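Guides > Kitchen > Coffee machines > Descaling
3 min read

Descaling a countertop coffee machine

Hard water leaves calcium carbonate in the boiler and lines. At 171 ppm, descale every 4 months. Softer water allows a longer interval. Empty the drip tray and remove any water filter before starting.

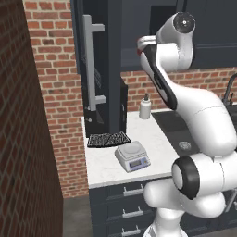 Step 1. Mix the solution

Dissolve the citric acid in 1 liter of lukewarm water and pour it into the tank. Do not use vinegar on machines with aluminum boilers.

Step 2. Run and soak

Run half the tank through the group, switch off, and wait 13 minutes. Run the remainder. Keep the counter next to the machine clear enough to swap containers, and move dish soap away from the open tank.
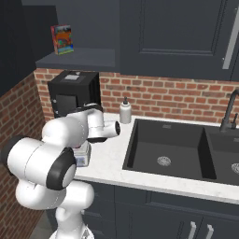 Step 3. Rinse

Run two full tanks of fresh water. Refit the filter and reset the descale counter.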